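Umari: a table of household measures and what they weigh

README and data card
Last edited 31/03/2026

What you have downloaded

Umari is a small data set of kitchen measures as they appear in home recipes, matched with weights in grams. It covers cups, spoons, glasses, handfuls, "the blue mug," and one entry that reads "enough." There are 210 rows. The one for "enough" has no weight, and we would like people to stop writing to us about it.

The recipes come from notebooks and cards lent by families in Varbridge. Yolanda Cifuentes typed them up and Marisol Villca did the weighing. Where the two of us disagreed about a word, the row has a note. Where we disagreed about a word for longer than an evening, the row has a long note.

Files

measures.csv: the main table, one row per measure and ingredient
notes.txt: everything that did not fit in a column
sources.csv: which notebook a row came from, by letter only
old/measures_v1.csv: kept so that earlier work can be repeated. Please don't use it for baking.

Columns in measures.csv

row_id: a number. Gaps are rows we took out.
ingredient: in English, lower case
ingredient_orig: as written, spelling and all
measure: the word the cook used
packed: yes, no, or unknown. It is mostly unknown.
grams_low, grams_high: lightest and heaviest of the repeat weighings
grams_mid: the middle value, for people in a hurry
source: a letter, A to N
flag: see below

How the weighing was done

Every measure was filled by hand, leveled or heaped according to the recipe, and tipped into a bowl that had been zeroed first. Then it was all tipped back and done again, five times per row. Flour was stirred before filling. Brown sugar was pressed down only when the recipe said so, and there is a real gap between the two: look at rows 31 and 32 before you write in to say one of them is a typo.

"Handful" was a harder case. We used four adults and took the spread, so the range for a handful of rice is wide enough to drive a truck through. This is correct. People have different hands.

Spoons gave us the most grief. Of the 14 notebooks, 13 use a spoon that the owner could still show us, and each of those was borrowed and used for its own rows. The last one, notebook K, refers all the way through to "mother's spoon," which was lost in a house move. For K we used a standard tablespoon and flagged every row. The family has seen the results and thinks they are too small.

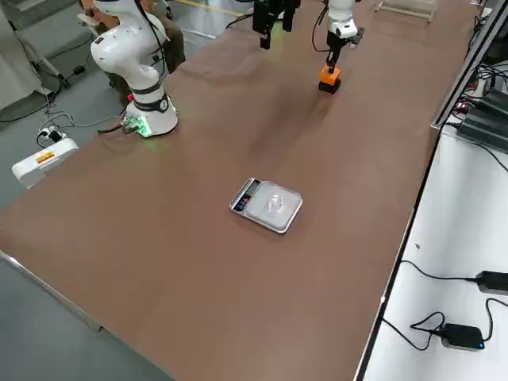

A weighing setup on a long brown tabletop.

Flags

S: stand-in utensil (all spoon rows from notebook K, plus two glasses that broke)
H: heaped, with heaping left to the cook's judgment
R: hard to read. We give our best reading in ingredient and leave the scrawl alone in ingredient_orig.
X: do not average. The measure means different things on different pages of the same notebook, sometimes in the same cake.

A row can carry more than one flag. Row 118 carries all of them and is best thought of as folklore.

What it is good for

Turning old recipes into grams without guessing. Checking a conversion table you found somewhere else. Showing a class why a range is more useful than a single number. Settling, or starting, an argument about how much butter is in a walnut-sized piece of butter.

What it is not good for

Anything medical. Please don't work out anyone's salt intake from this. Anything commercial at scale, too: a bakery that makes 50 loaves a day already owns a decent scale and should go on using it.

It also won't tell you what cooks in general do. These are a few families in one town, most of whom know each other and have been copying each other's plum cake for decades. Rows from notebooks C, D and G are so alike that you should treat them as one source. Two of those three families deny it.

Known problems

The Ospina glass. Notebook F measures milk in "an Ospina," a drinking glass sold in town years ago under that name. It came in two sizes. We own the smaller one, the family swears by the larger one, and the row uses the smaller one with a note.

Semolina was weighed in October with the kitchen window open, and the spread is bigger than for anything else dry. We have not gone back to it.

Eggs are missing. We left them out because everyone already writes "two eggs," and then spent a good while wishing we had weighed some.

The word "stavo" appears in notebook B next to amounts of honey. We first took it for a unit and gave it six rows. It was the beekeeper's dog. Stavo has been removed, which accounts for the gap after row 87.

Privacy

Notebook owners are letters only. Names, phone numbers, and several frank remarks about in-laws were taken out before typing was finished. If you recognize your aunt's handwriting from a spelling mistake, keep it to yourself.

Use and credit

You can copy, change and share the table for any purpose other than the ones we begged you to avoid. Please credit it as "Umari household measures, Y. Cifuentes and M. Villca, Varbridge."

Corrections are welcome if they come with a row number and the weight you got. Corrections that come with cake go to the front of the line.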